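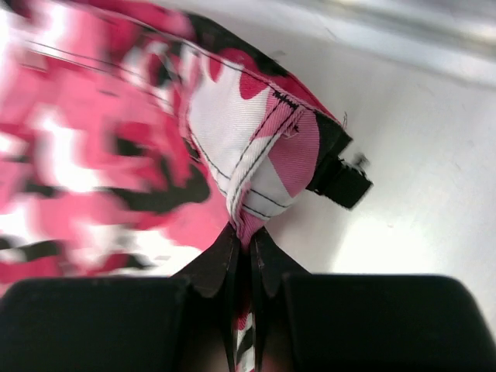
How hard should a robot hold on to a piece of clothing? Only as hard as it takes to keep the cloth from slipping, and the people running it should be able to say what that setting is and when it was last checked.

That question and answer open the new handling guide from Lerkari, released this Monday and free for anyone to read, copy and argue with. It covers robots that pick up, fold and sort garments, and it was written for the folks who work beside them every day, so there is very little in it that you would need an engineering degree to follow.

The guide runs to 15 pages and took a good deal longer to write than any of us expected! We began with 122 comments from people in laundries, repair shops and sorting rooms, and we read every one of them (some more than once, usually over lunch). The same worries kept coming back - pulled seams, snagged loops, and grip settings that were changed on a busy afternoon and never changed back.

"A seam or a loop is a tempting place to grab, and I understand why people set things up that way," said Seidu Akolgo, who led the writing at Lerkari. "We just ask that you test it on that kind of garment first, write down the grip you used, and have a person look at the stitching afterward. It's the sort of care my grandmother would have asked for, and she never met a robot in her life."

Sites that follow the guide agree to check fingertips for rough edges before each shift, to keep a written record of grip settings by type of cloth, and to set aside any garment with loose threads until a person has looked it over. The guide is good practice and carries no legal force, and it does not replace the safety rules a site already has to follow for its machines.

Hondance and Agbeko will be the first to put it to use, beginning in April, with three months set aside for trying it out and telling us, kindly or otherwise, what we got wrong. A shorter wall chart is on its way too, and printed copies of both can be requested from the Lerkari front office.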